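Public Access to Local Government Records: Response to Written Requests in Bendmont and Grodville
Student Project Report
Civic Information course, Pereyra College
January 19, 2025

1. Introduction

This project looked at how two city governments answer written requests for public records. Both cities fall under the same state records law, which gives an office 11 business days to reply. The law does not say that the records have to be handed over in that time. It only says that the person asking must get a written answer, and a refusal must name the exemption being used.

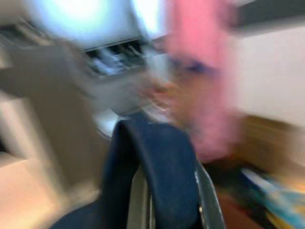
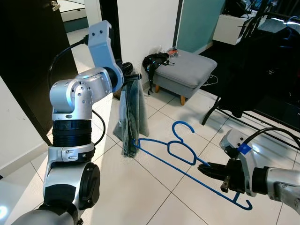

Figure 1 (two views). Second view: jeans and a blue plastic hanger held by two grippers.

2. Background

The project began with the closing of the public reading room in Plondon, a smaller city between the two. Residents there used to read council contracts in person. After the room closed, all requests had to go through a web form. Several letters to the Plondon paper complained that the form gave no receipt, so a person had no proof of the date a request was made.

We first planned to study Plondon itself. Its form was offline during most of October, so we chose Bendmont and Grodville instead. Both take requests by email and by regular mail.

3. Method

We wrote 21 requests. Each one asked for a single record that we had reason to think existed, such as a signed contract, the minutes of a closed session that had later been opened, or a police policy on holding people overnight before a hearing. We did not ask for personnel files or anything about a named resident.

Of the 21, Bendmont got 11 and Grodville got the rest. The numbers are uneven because one contract we wanted was held only by Bendmont. Requests went out by email from student accounts. We did not say they were for a class, and we gave no reason for asking. The law does not require one.

For each request we wrote down the date sent, the date of the first reply that was not automatic, the result, and any fee. An automatic message was not counted as an answer. If nothing had come by the deadline, we sent one reminder and kept the file open.

4. Results

Bendmont answered every request within the deadline. Most of the records came as scanned files attached to the reply. Two requests were refused. One refusal named the exemption for pending lawsuits. The other said only that the record was "not suitable for release," which does not meet the rule on naming an exemption. We wrote back about the second one and got the same sentence again.

Grodville was slower. Several of its replies came after the reminder, and one request had no reply at all when we closed our log. That request was for the overnight holding policy. Bendmont had sent its own version of the same policy without any changes or blacked-out parts.

Grodville also asked for a fee in one case. The clerk's office said that a set of contract papers ran to 3,000 pages and that the copying would have to be paid for before work began. We narrowed the request to the signature pages and the price schedule. The office then sent those by email for free.

5. Discussion

The two cities use the same law but handle the work differently. Bendmont sends all requests to one desk in the city clerk's office. Grodville passes each request to the department that holds the record, and the department answers on its own. Late replies in Grodville came mostly from public works and the police. The clerk's own replies there were on time.

The fee case shows that the wording of a request matters. Our first version asked for "all papers related to" the contract. A person who did not know which pages to ask for might have paid or given up. Neither city has a guide on its website that explains how to narrow a request.

The refusal without an exemption is harder to judge. It may have been a mistake by one worker. We could have appealed to the state, but an appeal takes longer than the course.

6. Limits of the Project

The sample is small and covers only one season. Our requests were short and written in formal English, and the results may be different for people who write in another way. Both offices could have guessed from our email addresses that we were students. We also did not test requests by regular mail.

7. Suggestions

Grodville should log all requests in one place, even if departments go on answering them. Both cities should send a receipt that shows the date and the deadline. Plondon should add the same thing to its form. Refusal letters should have a line where the exemption is filled in.

The request log and copies of all replies are kept with the course files at Pereyra College.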